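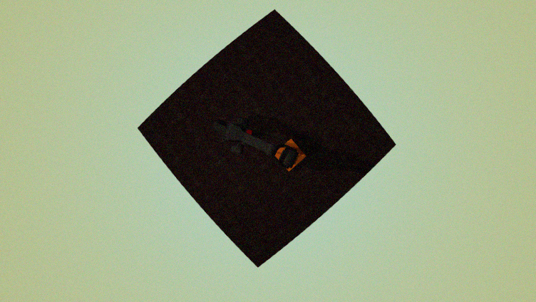 Overhead view in the simulator, with the gripper over the orange block.

Training a block policy under bad light, step by step

This page covers the lighting randomization method we used for the Skarov block task. It assumes you already have the simulator running and a scripted controller that can reach a block. If you don't, do the Listelau setup page first.

The question behind the work was simple. A policy trained on clean, bright renders tends to fail when the room gets dim. We wanted to know how much of that could be fixed by changing only the training images, with the arm, the task and the network left alone.

1. Collect the clean set

Run the scripted controller and save 300 episodes with the default lights. Save the full simulator state at every step along with the camera images. You will need the states in step 2, and going back for them means running everything again.

Drop any episode where the block slides more than a block's width before the grasp. Katia Longo wrote a filter for this, and it is in the Privov tools folder.

2. Render the states again

Load the saved states and render them a second time with new light settings. For each episode, draw one brightness value and one light direction and hold them fixed until the episode ends. We first tried drawing new values at every step. The images flickered and the policy learned to stall.

Add sensor noise after rendering, and scale it so that darker images get more of it. Color noise matters here. Gray noise alone gave us a policy that did well in our tests and then confused dark red with the brown surface once we switched to the noisier camera model.
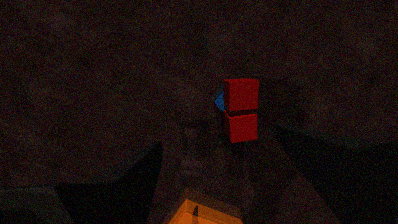
Keep the darkest setting at a level where a person can still pick out the blocks by color. Below that, the labels stop meaning much and training gets slower.

3. Mix and train

Use two clean episodes for every dark one during the first third of training, then switch to an even mix. Leave the learning rate as it is in the Bianchini config file. Remo Bachmann tried lowering it at the switch and saw no gain.

4. Test

Run 200 trials in default light and 200 in dim light, with the same block starting positions in both. Report the two success rates separately. An average hides the case where the policy gets better in the dark and worse in the light, and we had one run like that in April.

If the default-light score drops, check the noise scale first. Ours was being applied twice, once in the renderer and once in the data loader.

The settings file for each run is stored next to its checkpoint.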